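Sorting the Wash: A Report on Shared Laundry at Porkwood House
Reading time: 2 minutes

Our project began in September with a simple question: why does folding never get finished? We followed 17 loads through the laundry and learned mostly about procrastination - chiefly our own.
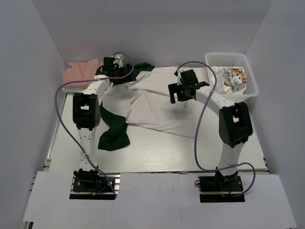 Long sleeves were the slow ones. Sorting by colour helped a little, and printed t-shirts went quickest once we agreed on which way up the print should go. That debate took 25 minutes. 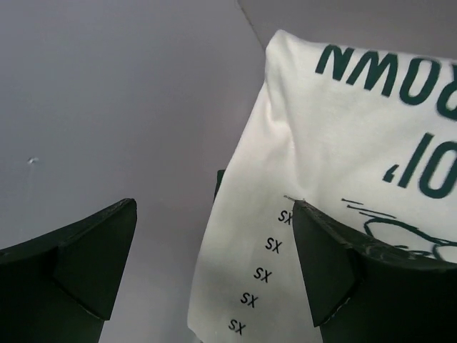
Figure 2. White t-shirt with green print, upside down.

We would repeat the study with fewer shirts.

Contact: Porkwood House Projects | © 2022 | Back to top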